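## Gridik, the complete run, volume 2: worth the shelf space?

The second book in Lekley's hardcover reprint of *Gridik* landed in September, and the back cover calls it "the definitive edition." I have my doubts. Volume 1 said the same thing, and that one left out both of the holiday strips.

For anyone who skipped the first book, *Gridik* was Apostolos Lazaridis's newspaper strip about a night clerk in a town called Urberg, where the trains never stop. Volume 2 runs to 300 pages and picks up with the clerk's cousin moving in. Lekley says 200 of those pages have never been reprinted. Maybe so, but I own the old Boutros paperbacks, and I kept running into gags I already knew. Whoever did the counting seems to have treated a recolored page as a new one.

The color is my main complaint. Lazaridis worked with flat, chalky tones, and the new files have been pushed until every night sky is the same bright blue. Put the lighthouse story next to the paperback version and you'll see that the fog is gone. The fog was most of the story. 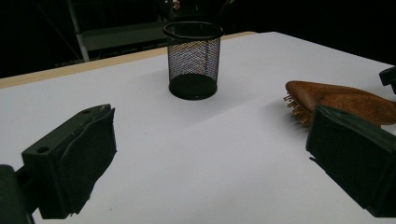

### What's in the back

Emerson Conceição wrote the introduction and the story notes. The notes are the best part of the book. He knows which episodes were drawn in a hurry, he points out where a panel was pasted in from an older strip, and he doesn't pretend the soap factory storyline works. I'm less sold on his claim that Lazaridis planned the ending from the start. The only evidence given is one undated letter, quoted for two lines and not shown.

There's also a sketchbook section, printed so small that the pencil notes can't be read without a magnifying glass.

### Should you buy it?

Lekley printed 4,000 copies and is already hinting that they won't last. They said that about volume 1, and our local shop still has a stack of those by the register. If you have the Boutros paperbacks, borrow this one for the notes. If you've never read *Gridik*, it's a decent way in, with the warning that the cousin gets tiresome by the middle and doesn't leave until volume 3.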